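4. Before you install Namier

Namier is the stock and invoicing package from Trestico. The box says it runs on "any office computer". We have set it up on enough of them to doubt that, so go through this section first.

4.1 Check the computer

1. Look up the memory in the system settings. Trestico asks for 3 GB. With a full price list loaded, that is optimistic.

2. Check the free disk space. You need 30 GB for the program and its backups. The installer claims to test for this - it tests the wrong drive if you have more than one.

3. Write down the processor model from the same settings page. Support will ask for it, whatever your question was.

Note: The "Suitability Score" shown at the end of the check is out of 139, and the manual from Trestico does not say why. Adjoa Wumbei tried it on two identical machines and got different scores. We ignore it.

4. If the settings page and your purchase papers disagree, switch off, unplug the computer and take the side panel off.

Caution: Do not lift the processor out to read it. Look for the model on the original invoice instead.

Processor and socket, open desktop case, memory slots, and a processor out of its socket: 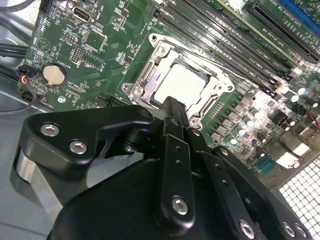
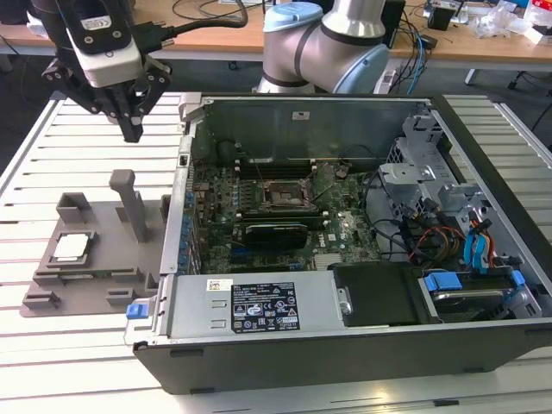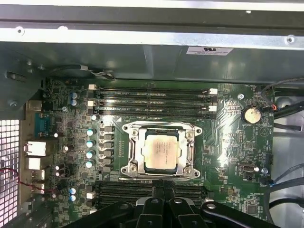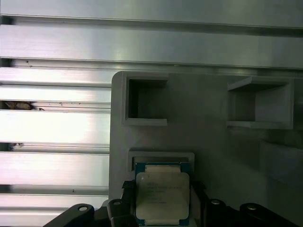
4.2 Move your old records

1. Export customers and suppliers as two separate files. The combined export is quicker, but it drops second address lines.

2. Import no more than 80 records the first time and read every one of them. "Import successful" only means the program reached the end of the file.

3. Keep the old system running until one full month of invoices matches. Babatunde Ogbonna holds the spare licence keys if yours runs out before then.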